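I make play boards out of maple, one at a time, in a one-car garage with terrible heating, and I've been doing it long enough that the shop name, Voretti, has worn off the mailbox. This page is for the big one, the flat maple board that goes with the little colored blocks. If you're after the folding tray, it has its own page (and it's out of stock until October, sorry!).

## What it is

A plain rectangle of light maple. No rim, no slots, no printed letters, no magnets. You put it on a table, you dump some blocks on it, and you go. I get asked for a lip around the edge maybe more than anything else, and I did try one, and I hated it. Kids kept running their sleeves into it and the blocks piled up in the corners. So it's flat.

The blocks are small geometric solids in bright colors. Cylinders, a hexagonal prism, and the one everybody picks up first, the little house shape with the peaked roof. (It's a pentagonal prism if you're teaching geometry. At my kitchen table it's the house.) They're made to stand up on their own, and they're small enough that a whole handful still leaves plenty of bare wood in front for building or sorting or lining things up by color.

## About the wood

I go pick the maple myself at El Idrissi, the lumberyard out past Plarkorport, and the guys there are used to me pulling half the stack apart. I like boards with something going on in them. Wavy grain, a swirl, a small knot if it's sound and tight. I don't fill the knots and I don't cut around them, and if you want a perfectly blank board I'm really not your shop! Tell me in the order notes if you'd like a quieter one and I'll see what's on the rack, but I can't promise.

Finish is a food-safe oil, 5 thin coats, rubbed back between each one. It keeps the wood pale. Varnish turned it orange on me a few years ago and I still have that board, it holds up a paint can.

## Mounting it

Most people just set it down. If you want it to stay put, order it drilled and I'll put bolt holes near the corners, sized for dark steel bolts that come in the bag. It does nicely on a pegboard-top table, the kind with a grid of holes, since you can usually line a bolt up with a hole that's already there. Don't crank the bolts down. Snug is plenty, and wood likes to move a little in summer.

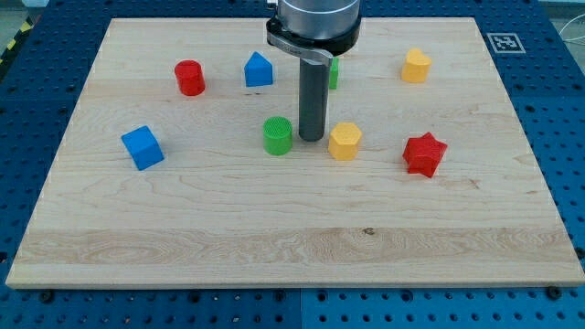 *Maple board, bolted down on a blue pegboard table, with eight blocks.*

## Ordering

- Item 1586, maple board, drilled or undrilled
- Blocks are sold separately, so you can mix your own colors
- Bolts are included with drilled boards only
- Ships in 12 working days, a bit longer before the holidays

I pack it in a Flellix sleeve, which is the nice thick cardboard one, and you can send the sleeve back to me with the old label peeled off and I'll use it again.

## Care

Wipe with a damp cloth, dry it right after. Please don't soak it and please, please keep it out of the dishwasher. Crayon comes off with a dab of oil on a rag. When it starts looking chalky, sand lightly with 500 grit, going with the grain, and put on one more coat of oil. Dents from dropped blocks you can mostly steam out with a wet washcloth and an iron, or leave them, I leave mine.

Custom sizes: yes, sometimes, write to me first with the size of your table and whether you want the holes.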